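Section 4: Looking after your Ulwood plank top

Okay, your top is on its frame and level, so now comes the part I like best! I've oiled more of these than I can remember, and the routine below is the one I keep coming back to. Set aside an afternoon for the first coat (after that it's just a quick freshen-up every March).

1. Clear everything off and wipe along the planks, never across them.
2. Feel for rough spots with your palm. If you find one, give it a light rub with the finest pad in the Closemitz kit. 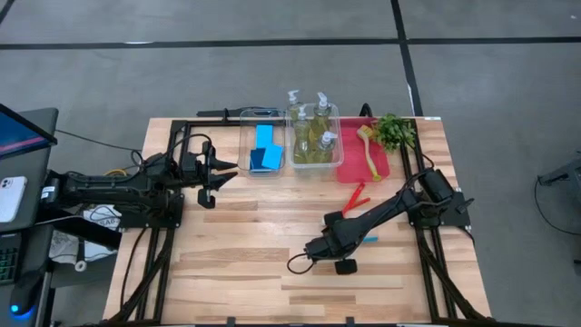 Fig. 7. Plank top in light and medium honey tones.

3. Mix a little mild dish soap into warm water and go over the whole surface. I scrub the seams gently with a soft brush, then wipe up right away so no puddles sit there.
4. Let it dry overnight. I know, I know, it looks dry after an hour! Wait anyway.
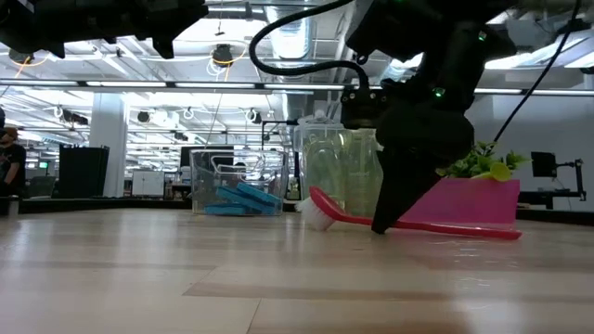 5. Stir the Viltari oil slowly for a full minute. Please don't shake the can, you'll be chasing bubbles all evening.
6. Pour out a small puddle and spread it thin, one plank at a time.

Caution: Oily rags can catch fire by themselves. Lay them flat outdoors until they're stiff, and never ball them up in the trash.

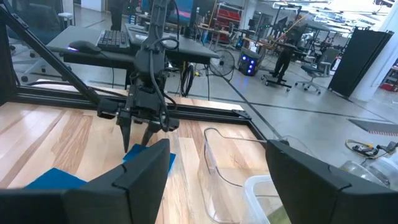

Buffing is where most people rush, me included. Give the oil 40 minutes to soak in, then rub off whatever is still sitting on top. Any lint-free cloth will do, and I keep a separate one for the final pass. Blue ones like the pair lying on the planks are easy to spot against pale wood, so I don't leave one behind under a lamp. Always follow the grain streaks, even if that means rubbing at a funny angle to where you're standing.

7. Keep cups, plates and elbows off for 48 hours.

Note: For everyday cleaning, one small squirt of soap in a bowl of water is plenty. Wipe up drips under your bottles too, or you'll get rings.
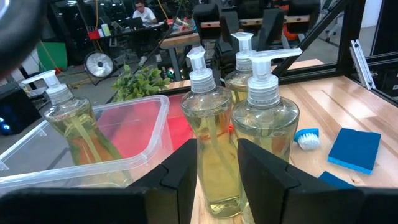 Fig. 8. Clear pump bottles with white pump heads.

8. Put the lid back on the oil tightly and store it somewhere cool. Touch-ups for scratches are in Section 5.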